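An afternoon at the Jilwood open day

I do love a good nose round a factory, and Jilwood opened its doors one Thursday in August. 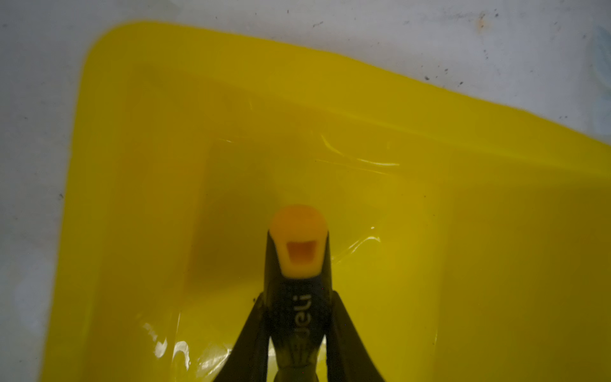 One of the yellow tubs, seen from above

They make storage tubs – the sort you fill with toys or muddy boots – and I had no idea there was so much to see! We went round in groups of 8, starting in the colour room (the yellow was my favourite by miles, so bright at the rim and almost olive further in). Then came the moulding hall, which was noisy and warm and brilliant. Our guide said one line had turned out 853 tubs before lunch.

The tour took nearly 50 minutes and I'd happily have gone round again. Tea and very good flapjack in the canteen afterwards. The seconds shop shuts at 4, so go there first – I just missed it. The Barrios bus stops right outside the gate.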